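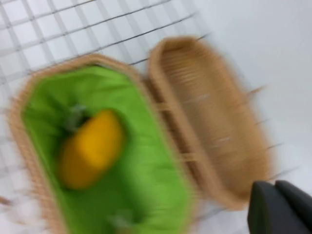
Removable drawstring liners in lidded baskets: my position is that the liner should be cut oversize and left to gather, and I would like to hear the case against. The usual advice is to cut to the internal dimensions plus a seam allowance. A liner made that way fits on the first day and is tight after the first wash. The lime-green one has slack all the way down, so the cloth rumples under the yellow piece of toy produce, and I count that as correct. Slack cloth takes up shrinkage. It also lets the fabric come over the rim edge without pulling the corners off the base. The basket is a Bukby, used for play-kitchen food, and the liner is my own pattern.

Posted by Lovisa Solberg, 3/1/18

vik_cane wrote:
Disagree on the slack. Loose cloth on the base catches whatever is taken out of the basket, and a child pulls the lot up with it. Cut to size, wash the fabric before cutting, and the shrinkage question goes away. I have done this on a Busia, which has straighter sides than yours, and the liner has been flat since September.

Lovisa Solberg wrote:
Pre-washing removes most of the shrinkage, I agree. It does not help with the rim. On a woven wall the circumference at the rim is larger than at the base, so a liner cut to the base will not turn over the top, and one cut to the top has surplus lower down. Darts deal with it, but then the liner only goes in one way round.

alletti_fan wrote:
What are you doing with the cord ends? On my Alletti they were always on the outside and got shut under the lid.

Lovisa Solberg wrote:
Inside. Turn the top of the liner over, tuck it beneath the rim, and let the ends hang down the inner wall. Draw the cord only enough to stop the edge creeping.

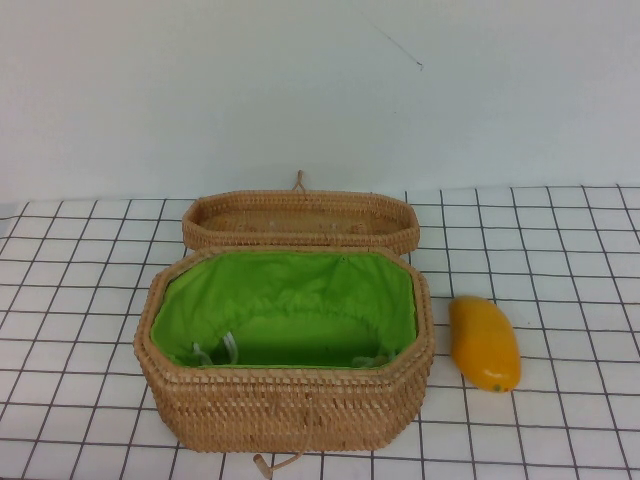
A tight cord pulls the cloth away from the wall and loses you storage at the top. I also keep the lid off until the liner has been seated on all sides, otherwise a fold gets trapped and holds the lid up.

vik_cane wrote:
Cord inside a toy basket is a poor choice, whatever it does for the fit. Loops can catch on fingers. I would use flat elastic in the channel, stitched closed, with no free ends at all.

Lovisa Solberg wrote:
Accepted for small children. I will try elastic on the next one, although it perishes sooner than cord and the channel has to be unpicked to replace it.

Comments (4)

Eilif Fagerlund: Elastic, 4 years, no replacement yet. Cool wash, dried flat.

hemline31: Slack on the base is fine if the fabric is a stiff cotton. With anything thin I side with vik_cane.

rushwork: Check the inside wall for broken strand ends before fitting either type. They go through cloth quickly.

alletti_fan: Put my cord ends inside and the lid now closes flat. Still undecided about the slack.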